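Foulkes Hard Wax Finish, Clear Satin

If you've ever sanded a board until it felt like silk and then watched a thick varnish turn it into something plasticky, you're going to love this one. Foulkes is a hard wax finish for indoor wood, and it keeps pale timber looking pale!

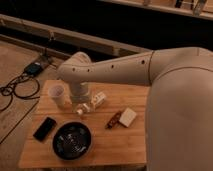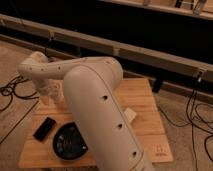

Gwilym Craddock mixed the first batch for his own kitchen shelves and kept fiddling with it for 5 years (the early ones smelled like a barn). The recipe we sell now goes on thin, smells faintly of orange peel and buffs up to a soft, low sheen you'll want to keep running your hand over.

How to use it: sand to 220 or so, wipe off the dust, and rub in a very small amount with a lint-free cloth. Wait fifteen minutes, then buff hard. Leave it overnight and do it all again. Two coats are plenty for shelves and desks; give a dining table three. Lay used cloths out flat outdoors to dry, never in a heap, as oily rags can catch fire on their own.

Tiruwork Woldegiorgis used it on birch, ash and maple in her Nultow workshop and says maple is her favorite by a mile. Ours too, though ash comes close.

Sizes: 200 ml and 300 ml tins
Sheen: satin
Color: clear
Recoat: overnight
Cleanup: mineral spirits
Stock code: 2392

The 300 ml tin covers almost any dining table with some left over for the chairs. Next batch ships in November.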